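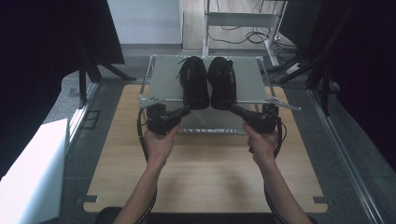

Posted 2021-10-13 by the author

I have walked to work and back since February, 2 miles each way, and I have finally worn through a pair of heels. The left one went first, on the outside edge, which I'm told is how most people walk.

The cobbler in Cirndale is up the steps behind the bus station. He wanted £54 for new heels and half soles. The shoes cost me £75 new, so I stood there for a minute doing the sum. In the end I paid it. They fit well and I don't like breaking in a new pair, least of all going into winter.

It took nine days. The heels are rubber now and a bit thicker than before, so I feel slightly taller for the first hour of the morning. They are quieter on the office stairs too.

My route goes down Boros Lane and along the canal, where the path is all grit and puddles by this time of year. I've started wearing old trainers for that stretch and changing at my desk. It means carrying a bag, but the leather dries out less often and needs less polish.

Next job is the brown pair, which want stitching at the toe. I'll ask for a price first.

Last updated: the same evening, to correct the cost of the heels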